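The Dondby Workplace Diary, reviewed
A paper notebook for keeping a record of how you're treated at work

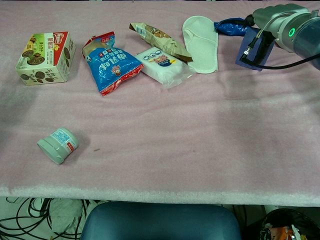
Issue 25, page 9

I have been a union rep in one shape or another for most of my working life, and if I had a pound for every time I've said "write it down" to somebody, I could have retired to the coast by now. People come to me after a year of being passed over, or talked across in meetings, or given the late shift again while the new lad gets his pick, and they know exactly how it felt but can't tell me which month it was. Then it's my job to help them put a grievance together out of feelings and half an email.

So when a member put the Dondby Workplace Diary in my hands last December I was ready to be sniffy about it. A notebook? For discrimination at work? I've now used it alongside members on three different cases and I'm a complete convert!

It's a fat little book, a bit smaller than a paperback, with 155 entry pages and a section at the back for names, policies and deadlines. Each entry page asks the same things in the same order: when, where, who was there, what was said (in their words, as near as you can get them), what you said back, and who you told afterwards. Then there's a box headed "How were others treated?" and that box is worth the price on its own. Most people leave it out completely when they write things up for themselves. They'll put down that they were refused the training course and never mention that two colleagues with less time in the job were sent on it the same week. If you're bringing a complaint about race, religion, sex, age or anything of that kind, the comparison is so often the heart of it, and the diary nudges you towards it every single time.

The pages are numbered and sewn in, so you can't slip one out without it showing. I love this. I've sat in a hearing where a manager suggested, very politely, that my member had typed up her notes the night before. Numbered pages in different pens, with a coffee ring on one of them, make that a much harder thing to say.

Hashini Munasinghe, who reps at the Avov depot and has sat through more appeals than I have, tried it with a member who'd gone for promotion four times. She was less keen on the layout than me (she thinks the "what was said" space is mean, and she has a point if your boss is a talker) but she told me it was the first time she'd walked into a meeting with a timeline she didn't have to apologise for. The member had filled in the section on interview feedback after each round. Reading the four entries one after another, you could see the reason changing: not enough experience, then too much of the wrong sort, then "fit". I got quite cross just looking at it.

I did try the obvious rival, the Breleo app, for a couple of months. It's neat, it puts the time on everything for you, and if you live on your phone you may well prefer it. You can attach a photo of a rota or a letter, and the diary obviously can't do that, though I keep an envelope taped inside the back cover and it does the job. But several of my members won't put this kind of thing on a phone, especially a work phone, and I don't blame them. Please don't keep your notes on anything your employer owns!

A few grumbles. The page on time limits is far too short. It does tell you to get advice early, but I'd have that in big letters on the cover, as the limits for a tribunal claim are tight and people miss them while waiting for an internal appeal to finish. The ribbon frays. And the advice on witnesses is thin next to the Biswas handbook, which I still lend out so often that I've lost track of who has it.

None of that stops me pressing it on people. One of my newer members, very quiet, hardly said a word at our first meeting, came back six weeks later with nineteen pages filled in and talked for an hour and a half straight. We haven't had her outcome yet. Her manager has asked for a second meeting, with HR in the room this time, and she's bringing the book.

Dondby Workplace Diary, stock code 2186. Ask your branch before buying your own, as ours now keeps a few in the office cupboard.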